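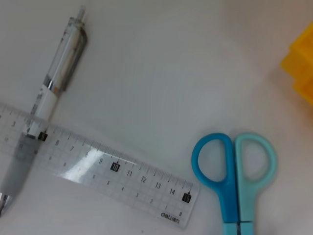 Pen, ruler and blue scissors on the table.

Villex Life Notes: README

Hi, and welcome! Villex Life Notes is a set of 908 short biographies typed up from funeral programs, alumni newsletters and small-town newspaper obituaries. I started it for my own family tree and it got out of hand (ask my husband about the dining room). Most of the people in it grew up in or near Sandoval, went to school there, and then scattered all over the place for work or the service.

What's in the folder

lives.csv has one row per person. people_notes.txt has my longer comments, in no particular order, sorry. sources.csv tells you which clipping or program each row came from. If a person had more than one obituary I kept them all as sources and merged the facts into a single row.

Columns in lives.csv

id: just a number, don't read anything into it
name_as_printed: spelling exactly as the source had it, typos included
name_other: maiden names, nicknames, older spellings
born, died: year only
school: high school first, then college if there was one
service: branch and years, blank if the source didn't say
work: free text, and it rambles
survived_by: relationships only (two sons, a sister), with names of living people taken out

About the blanks

A blank means the source was silent. It does NOT mean the person never married or never finished school! Nantana Yensuk used an early copy for a class project and read all the empty school cells as dropouts, so I'm putting this up high where people will see it.

Dates of graduation are a mess. Newspapers loved to run the year right into the next word, and 265 rows have a year I had to fix by checking a yearbook. Those have "yb" in the check column. Five rows contradict their yearbooks completely and I left both years in with a slash between them.

Who helped

Wim Wuyts typed most of the newsletter entries and has a much better eye for middle initials than I do. Gönül Kozan went through the immigrant parents' names and put the accents back where a relative could confirm them. Rainer Brinkmann lent me his whole box of Rusulby reunion programs, which I still have, Rainer, I know.

Using it

Family research, teaching, poking around for fun, all fine. Please don't use it to work out averages for the whole town, because people with no obituary aren't in here and there were plenty of them. If you spot your grandfather and I've got his regiment wrong, write to me and I'll fix it.

Last updated 2021-03-13. Next up is the other half of the newsletters, starting with the January issues.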